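Software readiness checklist, two-arm table cell
Revision for July 2024
Site: Canpolat workshop, bench cell
Checked by: Rónán Mac Carthaigh
Second check: Cormac Ní Bhriain
Software under inspection: Purow (arm control), Bimard (perception), Taltik (task planner)

Scope

This checklist covers the software side of the cell only. Mechanical fixings, mains wiring and the room risk assessment are on their own sheets. Work through the sections in order, mark each line Pass, Fail or Note, and write a comment wherever the result is anything other than a plain pass. Do not start section 2 with an open Fail in section 1.

Both arms count as live from the moment Purow is started, even if no task has been loaded.

Section 1. Before the arms are enabled

1.1 Purow, Bimard and Taltik are on the tagged release and not on a working branch.
Result: Pass
Comment: Tags match the release note. There was a leftover local change to a log path in Taltik. Reverted and rebuilt.

1.2 Configuration files match the stored copy.
Result: Note
Comment: One difference, in the right arm's payload entry. It had been edited by hand and never committed. Value is correct for the fingers now fitted, so it has been committed as it stands. Please stop doing this on the machine.

1.3 Left and right arms are mapped to the correct controllers.
Result: Pass
Comment: Checked by reading joint values with the drives off and moving one wrist at a time by hand. Do not rely on the labels in the start-up window – they are only text and were wrong in February.

1.4 Emergency stop is seen by the software as well as by the drives.
Result: Pass
Comment: Pressed with Purow running. State went to Stopped, and Taltik dropped its queue. On release, nothing resumed until the operator cleared it.

1.5 Logging is on and the disk has room.
Result: Pass
Comment: 42 per cent used.

1.6 Clocks on the control PC and the perception PC agree.
Result: Pass
Comment: Offset 3 ms against a limit of 5 ms. Closer to the limit than I would like. Check again after any restart of the perception PC.

Section 2. Control

2.1 Speed limit is set to the test value before first motion.
Result: Pass
Comment: None.

2.2 Joint limits in software sit inside the hard stops on both arms.
Result: Pass
Comment: Each joint driven to its soft limit at test speed. All stopped where they should.

2.3 Arm-to-arm collision check is active and cannot be turned off from the task file.
Result: Fail, then Pass
Comment: Taltik still accepted the old override flag and passed it through to Purow without a warning. The flag has now been removed from the parser. A task file carrying it is rejected on load. Retested with the old dish-sorting file, which was refused with a readable message.

2.4 Cable allowance is included in the collision model.
Result: Note
Comment: The model treats each arm as bare links plus a fixed margin. The cables hang further out than that in some poses, the left one most of all, where it drops in a long arc to the gripper. Margin widened for now. It costs us some reach at the side of the table but the planner still finds a path to every dish position in the standard layout.

2.5 Loss of the control link brings the arm to a controlled stop.
Result: Pass
Comment: Link pulled at the switch during a slow move, each arm in turn. Both stopped and held position. The fault text names the wrong arm when the left link is lost. Raised as a low-priority ticket.

2.6 Gripper holds its last state on a fault.
Result: Pass
Comment: Tested closed on a foam block and again open. No change in either case.

Section 3. Perception

The kitchen layout is used for this section. Put the items out by hand and do not line them up. A neat table hides the errors we are looking for.

3.1 Every dish on the table is reported, with a sensible outline.
Result: Pass
Comment: The pink bowl, the blue plate and the green bowl were all found at the first attempt. The green plate with the toast and lettuce on it was found as well, though the outline wandered where the leaf hangs over the crust.

3.2 Items that are not dishes are kept out of the dish list.
Result: Note
Comment: Lemon and pot were left out correctly. The cup lying on its side was listed as a dish at low confidence. The planner's threshold discarded it, so no grasp was offered, but this belongs in the perception fix list and should not be left to the threshold.

3.3 Clear surfaces do not produce false depth.
Result: Note
Comment: The glass lid on the pot gives a ragged patch in the depth map. A keep-out box has been drawn around the whole pot, handle included. Acceptable for this release.

3.4 The selected target in Taltik agrees with the dish the gripper goes to.
Result: Pass
Comment: Right arm sent to its hover point for the pink bowl and checked against the overhead view. The gripper came in slightly to the left. It is inside tolerance, but the offset repeats, so it looks like calibration and not noise. 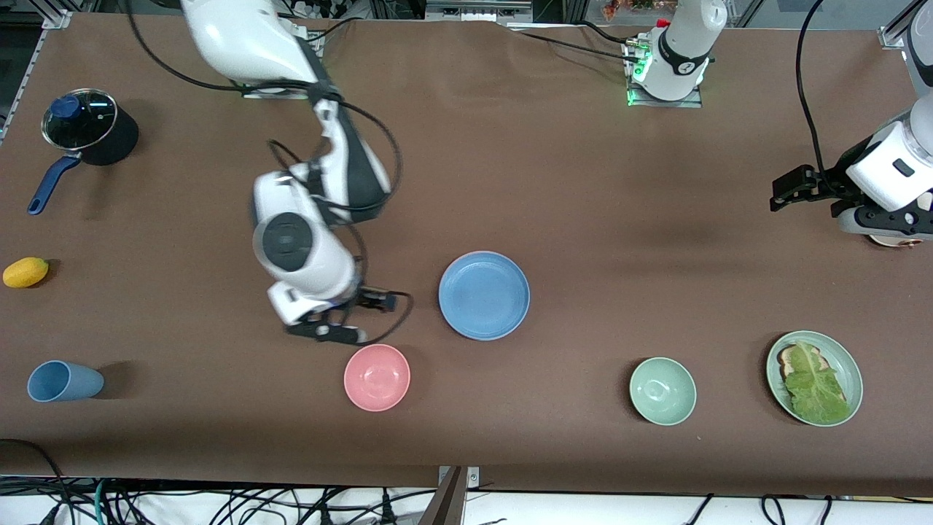
Cormac Ní Bhriain: I would not sign 3.4 as a clean pass. If the offset goes the same way every time, then the hand-eye transform is stale and we should redo it before anyone raises the speed. Tolerance was set for random error. I'd also like the result written down per arm, as one line for the pair tells me nothing about the left.

Reply, RMC: Agreed. Changed to Note. Right arm recalibrated the same afternoon and the hover check repeated, with the offset no longer showing. Left arm check added as 3.5.

3.5 As 3.4, for the left arm.
Result: Pass
Comment: New line. No repeating offset found. Run it at both sides of the table.

3.6 Parts of the robot are masked out of the overhead view.
Result: Pass
Comment: Mask follows the arms at test speed. It lags a little on a fast wrist turn, but that speed is not allowed under this release.

Section 4. Wrist view and close approach

4.1 Wrist image reaches Bimard and is tagged with the correct arm.
Result: Pass
Comment: Covered each lens by hand in turn and watched which feed went dark.

4.2 Gripper fingers are masked in the wrist view.
Result: Pass
Comment: Check with the gripper open and again closed. The fingers and brackets fill a good part of the lower edge, and an old mask file will leave a strip of finger showing, which Bimard then reports as an obstacle touching the gripper.

4.3 Dish partly outside the wrist view is handled as partial.
Result: Pass
Comment: Bimard flagged the blue dish as partial where its left side ran out of view. Taltik asked for another look before offering a grasp. This was the main fault in the last release and it is good to see it closed.

4.4 Shadow is not taken for an object or for part of a rim.
Result: Note
Comment: Mostly right. The dark area beside the blue dish was read as table, as it should be. The softer shadow running off the pink bowl pulled the fitted rim outwards in a few passes. The fit recovered once the arm moved closer. Keep the closing speed at the test value until this is fixed.

4.5 Highlights inside a bowl do not break the depth estimate.
Result: Pass
Comment: The bright spot in the pink bowl leaves a small hole in the depth map. Hole is filled from the area next to it and marked as filled. The planner does not place a fingertip there.

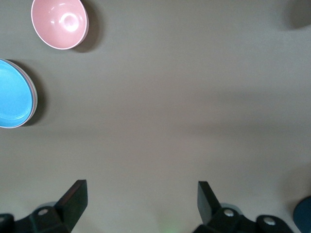

Wrist view with gripper open: pink bowl above, blue dish at the left edge (items 4.2 to 4.5).

4.6 Approach is abandoned if the wrist view and the overhead view disagree.
Result: Pass
Comment: Forced by shifting the overhead result in software. Arm stopped, backed off along its own path and asked for the operator. It did not try again by itself.

Section 5. Planning and recovery

5.1 Planner gives up cleanly when no path exists.
Result: Pass
Comment: Target placed inside the pot keep-out box. Taltik returned No path and left the arm still.

5.2 Batch run in simulation with the release build.
Result: Pass
Comment: 100 runs, no collisions reported. Log saved with the release.

5.3 Only one arm may enter the shared middle area at a time.
Result: Pass
Comment: Second arm waits at its hold point. The wait message ought to say which arm it is waiting for.

5.4 Restart after a stop does not replay the last command.
Result: Pass
Comment: Tried with the stop button, a lost link and a killed Taltik process.

Outstanding

Wrong arm named in link fault text (2.5).
Cable model to replace the wide margin (2.4).
Cup on its side listed as a dish (3.2).
Rim fit pulled by soft shadow (4.4).
Wait message wording (5.3).

Outcome: released for supervised running at test speed only. Full speed is not approved until 4.4 is closed and sections 3 and 4 have been repeated on both arms.

Signed: R. Mac Carthaigh
Countersigned: C. Ní Bhriain, with the change to 3.4 as noted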